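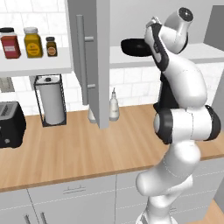
Counter sealers, wipe test -- bench notes, May 2022

Starting point: Cilex says its counter sealer survives 3720 wipe cycles before water stops beading. That is a very exact number for a leaflet with no method printed on it. What cloth, what pressure, what cleaner? I wrote to Zamudio, who sell it to us, and got the same leaflet back as a PDF with a nicer cover.

So we ran our own. Our method isn't a standard either, and I don't want anyone quoting it outside the shop. It is good enough to tell whether two products are in the same league.

Setup

Offcuts of the same beech worktop, all from one board, sanded to 180 and wiped down with a dry cloth. Cilex on one set, Clillix on the other, one set left bare. Two coats each, overnight between coats, then a week on the rack before any wiping. The Clillix can says three days is enough. I gave both a week so we wouldn't have that argument.

Room held at 20 C. Cotton cloth, damp, folded to a square, with the old steel block on top for weight. Out and back is one cycle. The dish soap solution was mixed fresh each morning because yesterday's goes flat and I have no idea if that matters.

Failure = a drop from the pipette spreads and darkens the wood within a minute, at the middle of the track. Senga Ritchie wanted contact angle. I'd want it too if we had anything to measure it with other than a phone and a protractor.

Results so far

Clillix: first dark spot at 747.
Cilex: first dark spot at 1183.
Bare: dark straight away, as you'd expect. It's there to show that the drop test does something.

So Cilex does last longer on our rig, and neither gets anywhere near the leaflet. Before anyone writes "Cilex fails at a third of its rated life" in an email, please read the next part.

What I don't trust

1. The cloth. By the later cycles it was carrying sealer and wood dust, so it was probably working as a very fine abrasive. Swapping to a clean one would give a bigger number. Swapping to a dirtier one would give a smaller one. Whoever wrote the leaflet got to pick.

2. The ends of the track. The block tips slightly when it turns around and the finish goes there first. I only scored the middle. If I'd scored the ends both products would look terrible.

3. Me. I knew which board was which. When a drop is halfway between sitting up and lying down, I can talk myself into either. Next round Senga labels the boards and keeps the list in her drawer.

4. The film thickness. Cilex is thicker out of the can and I'm fairly sure more of it stayed on the wood. Some of its lead may be nothing but extra product. I didn't weigh the offcuts before coating. I should have. Written here so that I do it next time.

5. One board. All the offcuts matched, which is tidy, but it also means I've learned something about that board and not much about beech.

Side question: does beading matter?

Senga's point, and I half agree. Beading sells sealer because it looks good in a shop. What customers ring up about is rings from mugs, gray patches beside the sink and that sticky feel near the stove. A surface can stop beading and still keep water out for a good while. It can also bead nicely and let oil straight in.

Tried a quick one with olive oil on the unwiped ends of both boards. Left it overnight under a watch glass. Faint mark on the Clillix, fainter on the Cilex, and I wouldn't swear to the difference in daylight. Tea left nothing on either. Beetroot left something on both and on my sleeve.

The brochure draft from Flarkard has a line about "lasting protection for every busy kitchen." I've crossed it out. If they want a claim they can have: resists water and tea when freshly applied, recoat when drops stop standing up. They won't like it. Also crossed out "food safe" until somebody shows me the paper that says so for the cured film and not just for the oil it's made from.

Also been thinking about where the wear would really fall. A sink edge gets wet and stays wet. The run of counter under the backsplash mostly gets crumbs and an elbow. Testing them as one surface is convenient and I suspect it's wrong -- but two wear patterns means twice the boards.

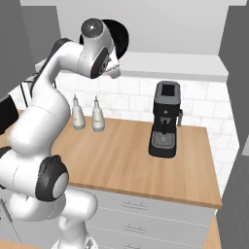
Render with counter and backsplash.

For the next round

Weigh every board bare, after each coat, and after the week on the rack.
Fresh cloth at fixed intervals, written down before we start so I can't move them.
Blind labels, Senga to hold the list.
Second board, different supplier, same grit.
Put a stop on the block so it can't tip at the turn. A strip of scrap along each side would probably do.
Standing water test for the sink edge: wet sponge, lid over it, check morning and evening.

Senga asked whether we should repeat the whole thing in November, when the heating's on and the air is dry. Maybe. I'd want the weighing sorted first. No sense repeating a sloppy test in a different season.

Chased Zamudio again for the Cilex method. They say it's with the technical people. If it comes back as "internal procedure" I'm going to take the 3720 off our shelf label and leave the space blank.

Remaining Cilex goes in the metal cabinet, lid taped. Oily cloths are laid flat outside, please don't ball them up.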